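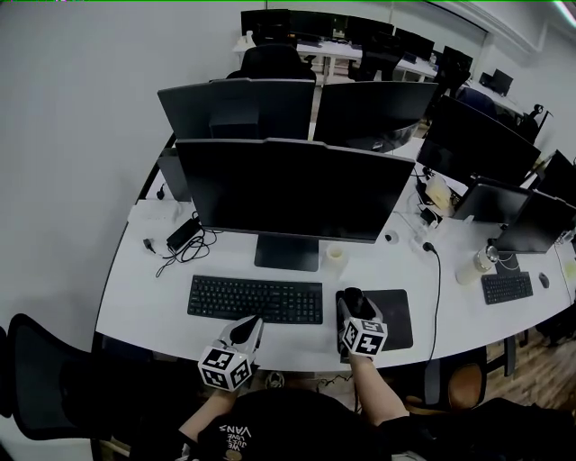

Moving the photo archive off Retex

I have been migrating my files from Retex to Yook in the evenings, and the part that took longest was duplicates. Retex stored a new copy every time a folder was renamed. After years of renaming folders, the archive came to 400 GB, and a good share of it was the same pictures under different paths.

The first attempt compared file names and sizes. It is fast and mostly useless. My old camera restarted its numbering at every card format, so unrelated pictures share a name, and true copies often have a suffix added by the sync client.
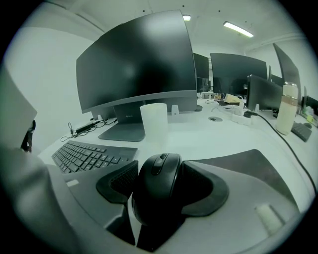
Posted by the site owner in Storage, Saturday | 2 comments

The second attempt used checksums. Hash every file, sort the list by hash, and look at any hash that appears more than once. The full pass ran for 48 hours on an external drive over a slow port. I would move the drive to the faster port before starting, which I did only for the later passes.

Checksums miss one case. Purkia, the viewer I used for a long time, writes ratings into the header of the file itself. A rated picture and its unrated copy contain identical image data and produce different hashes. To catch these I stripped the metadata from temporary copies and hashed those. The originals stay as they are, with ratings intact. When a pair matches, the script keeps the rated one.

Rules I settled on:
Never delete during the scan. Write a list first.
Move matches to a holding folder on the same drive, keeping the original paths.
Leave the holding folder alone for 4 weeks.
Keep raw files and their JPEGs together, even when the JPEG looks redundant.

The remaining set went to Yook in 2 batches. The upload client reports success per folder, so I compared its log to my own list afterward. A handful of files with trailing spaces in their names had been skipped without an error. Renaming them fixed it.

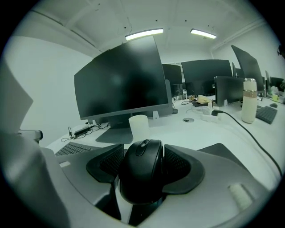 Ziswood wrote in the comments that hashing only the first megabyte of each file cuts the scan time sharply, with a full hash run only on the candidates that match. That is a sound method and I have added it to the script. It doesn't help with the header problem, where the first megabyte is exactly the part that differs, so the stripped pass still reads everything.

Next is the video folder, which has no ratings in it and should be simpler. I still need to find out whether Yook preserves modification times on files over its chunk size.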